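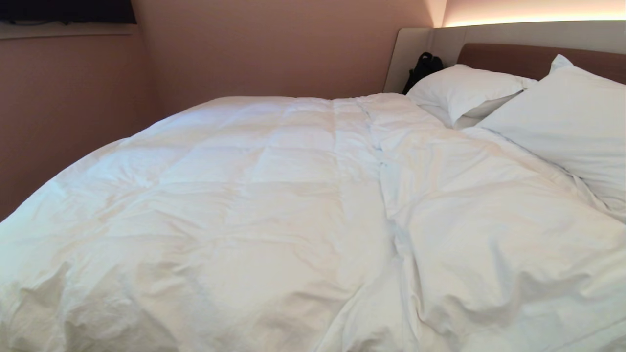 From: Thilini Gazi
To: cell-upkeep list
Date: 2020-02-02
Subject: Re: [cell-upkeep] grip strips on the bed-making unit

Po-yen Tsang wrote:
> We swapped the strips on both fingers at the Gatitz site in
> November and the duvet pick got better right away. My vote is to
> put every unit on a fixed schedule, new strips each 2000 closes,
> and stop arguing about it. Shafiq has the part number.

I don't buy it. "Got better right away" after you changed the strips, re-zeroed the fingers and tightened the wrist screws on the same afternoon tells me that one of those things helped. Which one? Your log doesn't say. Menaka asked the same question in her reply and I didn't see an answer.

I'll grant that our strips look bad. I had the fingers closed next to the bed when I grabbed this: 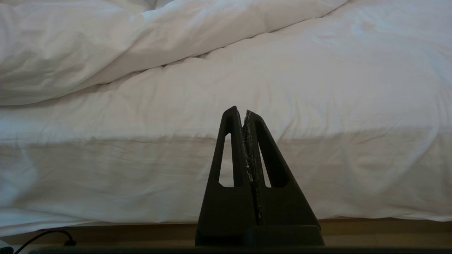 Fingers closed, nothing in them. Look at the pale flecks down the inner faces.

Some of that may be lint and some may be the strip itself coming apart. I can't tell from a picture, and I doubt you can either. Lint comes off with tape. If we throw away strips that only need cleaning, we are buying parts for no reason.

Before I agree to any schedule, I'd like this done on one unit, in this order:

1. Power down, open the fingers by hand, clean both strips with tape. No solvent – it softens the glue.
2. Run 19 picks on the duvet edge and write down every slip.
3. Re-zero the fingers. Run the same picks again.
4. Only then fit new strips, and run them a third time.

It's an afternoon of work. Yaowalak offered the Salazar unit and I can do ours.

Also, check the seam with the fingers shut. If you can slide a 2 mm gauge in anywhere along it, new strips won't fix that, whatever the counter says.

And please, when you post numbers, say which duvet. The thick quilted one and the thin summer one are different jobs, and I suspect half of this thread is people comparing the two.

Thilini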